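Lodow Sorting — data card
Last updated 23/01/2024

Summary
Lodow Sorting is a set of simulated pick-and-place episodes for small hardware parts. It was made to test Rutov, a method that relabels failed grasps with the pose the gripper reached and feeds them back into training. The set holds 1788 episodes in 24 table layouts. Of these layouts, 3 are held out for evaluation.

Contents
Each episode has joint positions, gripper state, rendered views and a text instruction. Part poses are stored as ground truth and should not be given to the policy at test time. Episodes run to 80 steps at most — shorter if the part is placed early.

Result
Policies trained with Rutov relabeling beat the plain cloning baseline on all held-out layouts. The gain is largest for nuts and smallest for screws lying on their side. Scripts for both runs are in the Skastier repo under eval/.

Scene
The arm, table and wall colors are fixed. Part positions and tray angle change with the layout. 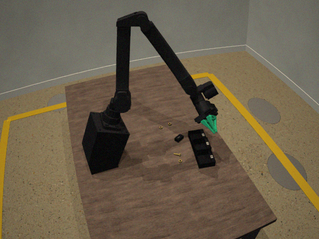

Rendered view: arm over the table, green gripper closed above the upper end of the tray.

Known issues
Layouts exported before July use the old tray mesh. Convert them with russo_fix.py before mixing. Contact friction was not tuned against real parts.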